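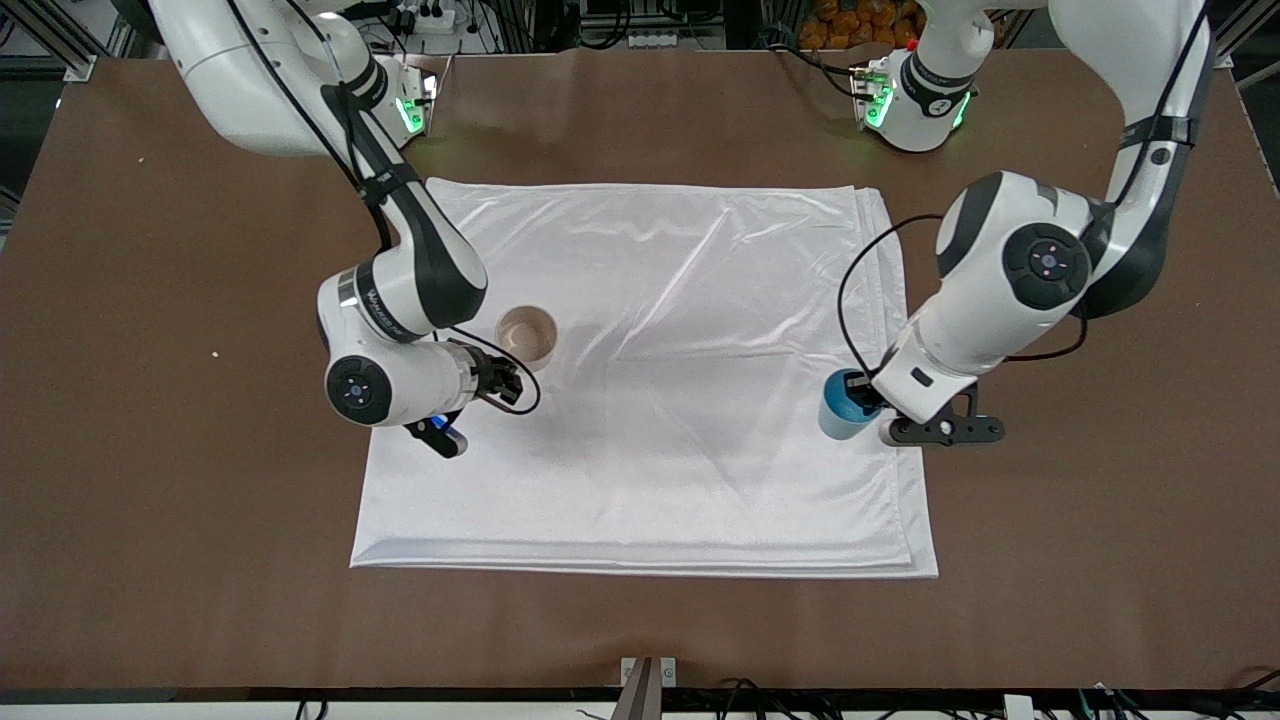

Sharing a Bench with the Robot: Tips from the Linen Room

We fold, set and pack table linen at Nustent, in a back room with 11 people and, as of July, one pair of arms that doesn't take lunch. Management promised it would free us up for more interesting work. So far the interesting work is looking after the arms. What follows is what we've picked up.

Iron the cloth before it goes on the table. A person will smooth a crease without thinking. The arms will work around it all afternoon with perfect manners.

Use cups in colors that don't match. We had a stack of white ones on white cloth and got a very patient machine feeling its way through fog. Chae-won Myung bought colored plastic ones out of the coffee money and is still waiting to be paid back.

Wipe the tabletop at the start of each shift. Crumbs travel. If you eat toast at the bench, at least eat it at somebody else's bench.

Keep spare cable off the folding area. Hook-and-loop ties beat zip ties, which you will cut off by Thursday's equivalent of any week and then can't put back.

Learn where the stop button is with your eyes shut. Malte Ruppert makes new starters do it twice – he used to make them do hospital corners.

Don't race it. I tried. I won by 85 napkins and couldn't lift a kettle that evening. It does the dull, even stretches well, and you can let it have them. Lace, stains and anything the customer calls "sort of ivory" still come to us.

Rotate the minding. Watching a machine is more tiring than folding, and 4 hours of it will have you talking to the grippers. We swap every hour now and whoever comes off gets the chair by the window.

Write down what you'd do differently in the notebook on the shelf. The office has a form for this. The notebook gets read.

And ask early what happens to the piece rate. Ours was set for hands, at 3,000 pieces a month, and it took more than one meeting to get it changed. Bring cookies, and sit near the door.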